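Subject: Re: Open day at Westerberg – simulation session

On June 16, 2025, Raymonde McKinnon wrote:
> Will members who cannot travel to Westerberg be able to follow the
> Altska session? Our group at Ginurcombe would like to know before
> we reply.

Dear Ms. McKinnon, dear members,

Yes. The session is run entirely in simulation, and a link will be sent to all who register. The handling work will be shown from the robot's side, on household objects such as cutlery and utensils.

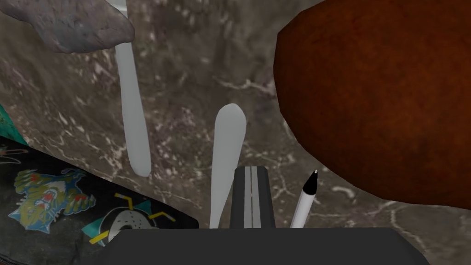
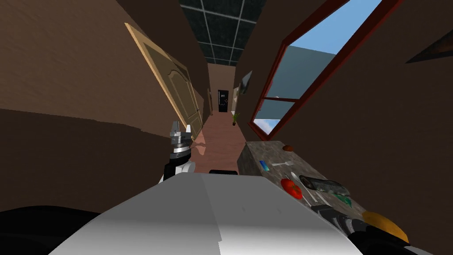

The demonstration lasts 90 minutes, with questions taken at the end. Places in the room are limited to 100 – remote places are not limited. Groups should send one reply with all names included. A second session is planned for November.

Yours sincerely,
Open Day Office
Grundalia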